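May 3, 2019

**Baskets vs. Bins: Does What You Put It In Change Whether You Put It Away?**

So my partner on this one was Jairo Nina, and the idea came out of a fight we had over the common room in Umdale (our dorm). Jairo thinks people are messy because they're lazy. I think people are messy because the storage is annoying! We needed a project for the Home and Work Spaces class anyway, so we decided to test it.

## What we did

We picked two kinds of containers. One was a plain gray plastic bin with a snap lid, the kind everyone's parents buy before freshman year. The other was a low open wicker basket with no lid at all. We set one of each out in the common room in February, on opposite ends of the same shelf, and swapped sides halfway through so nobody could say the basket won just for being next to the couch.

The stuff to be put away was whatever normally lives on the floor in there: soft toys from the Lenihan game night box, foam balls, coasters, a deck of cards, somebody's mittens. At the end of each evening one of us went down and wrote up what had made it into a container and what hadn't. We logged 388 items total, and yes, a lot of those are the same foam ball over and over. We counted it every time it got left out, which I'd do differently now.

We also asked people to fill out a short survey. We wanted 100 answers and got 40, mostly from our own floor, so please read the survey part with that in mind.

## The basket

I ended up having a lot of opinions about the basket. We looked at a few before picking a style, and the big thing for me was being able to see into it without walking right up to it. A honey-tan weave on a white table is also just nice to look at, and I think that matters more than Jairo does (he wrote "not measurable" next to this paragraph in our draft, and he's right, but it's staying in).

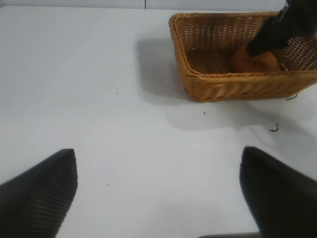

*Photo: Salvador Bragança*

The back wall on this style has rows of little rectangular gaps, so light gets through and it doesn't look like a big heavy box. The thick braided rim is good too. Something soft and orange like that sits low enough to stay under the near rim, so from the couch you mostly see basket and not clutter. With the plastic bin you see a lid, and then you see all the things people piled on the lid.

The downside is small stuff. Cards and dice go straight to the bottom of a basket and you have to dig. One person on the survey wrote, "I lost a coaster in there for a week," and I believe them.

## What we found

More things went into the basket than the bin, both before and after we swapped sides. The gap was biggest for soft toys and foam balls, which people would toss in from across the room. Cards and coasters were close to even. On a few nights the bin lid was off all evening, and on those nights the bin did a lot better, which kind of makes my point for me!

The survey went the same direction. Most people said the lid was what bugged them. A few said they liked the bin because it stacks, and one person from Wollton said both were ugly.

## Problems with the project

Everybody knew we were doing it. We tried to be sneaky with the notebook but it's a small building. We also only had one room, and the bin was bigger than the basket, so size and lid are mixed up together in our results. Jairo wanted to take the lid off the bin for good and run it all again, and we ran out of time. If someone picks this up next year, start there, and use a basket and a bin of the same size.

We left the basket in the common room. The bin is under my bed with winter clothes in it.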